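Open Bench

1. Arrival

The visitor log at Warrier opened at 15 minutes past nine. I signed under Brirnlow, the firm that had paid for my train, and was given a badge with the number 937 on it. The badge was for the door only. It did not open the restroom.

Ullow, our competitor, had sent two people. We stood on opposite sides of the coffee.

2. Demonstration

The software was called Trerkus. According to the handout it had been trained on 1,436 episodes, all of them with household items. The host read this figure aloud and waited. One of the Ullow people wrote it down, although it was printed on the sheet in his hand.

I had come to assess handover delay between the arms. My form had a box for it, and a second box for "general impression," limited to 2 lines. The host asked us to keep our voices low near the bench. The arms had no microphones. I noted the request under general impression and used up the first line.

Task for the morning: scissors and a tray.
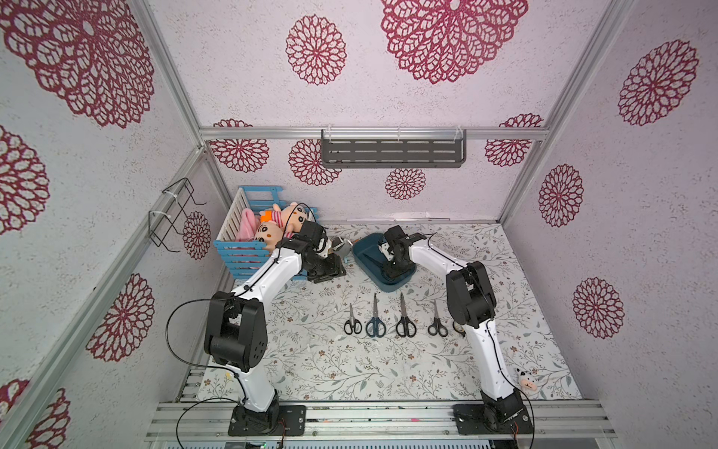
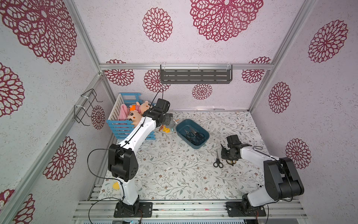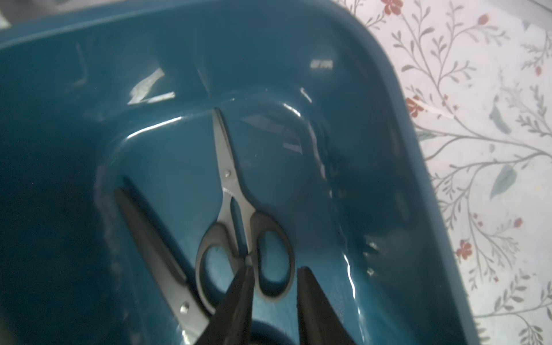

3. Questions

The Ullow side asked about licensing. I asked what the system did when it was unsure which pair to take. The host said it slowed down. I asked by how much. He said it depended on how unsure it was.

I wrote this in the delay box. Then I asked whether I could stay for the afternoon run, and the woman from Ullow, closing her folder, asked whether there would be lunch.

There was lunch. We sat at the same table and discussed trains.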